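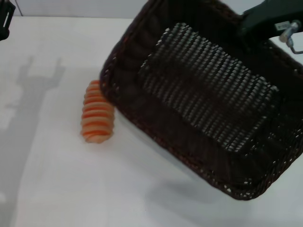

Holding a Basket by Its Rim: Notes on Grasp Memory

Home | Notes | Methods | Archive | Contact

Filed under: Manipulation Research

2023-12-25

The Jondatberg group has now completed the first evaluation of Fluser, a policy that retains a short record of its own recent views. The question was a narrow one. Woven objects such as wicker baskets offer many plausible grasp points, and a policy that considers only the current view tends to hesitate between them. Fluser was trained on 708 demonstrations, collected in June, and it conditions each action on the previous eight observations.

The baseline, Dzene, received the same demonstrations and no memory. Both policies were evaluated on two arms with an unchanged camera arrangement, one view from the head and one from each wrist. Fluser released and regrasped the rim less often, and the difference was clearest when the basket had to be tilted.

The wrist views deserve separate mention. A wrist camera may face a plain surface at close range, with little more than a seam and a small mark to locate it. Such a view says almost nothing about the task. We had expected to filter these observations out before training - and in four preliminary runs we did so. Performance fell. Our present reading is that an uninformative view still tells the policy to rely on what it saw earlier.
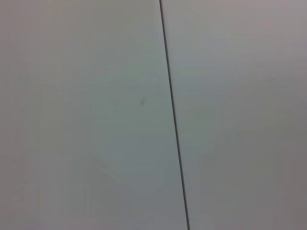 Irnthorpe wrote in response to the draft that the filtered runs also had fewer training samples, and asked whether the decline could be explained by that alone. It could. A comparison with matched sample counts is in preparation, and the claim should be treated as provisional until then.

Contact | Copyright 2023 | Back to top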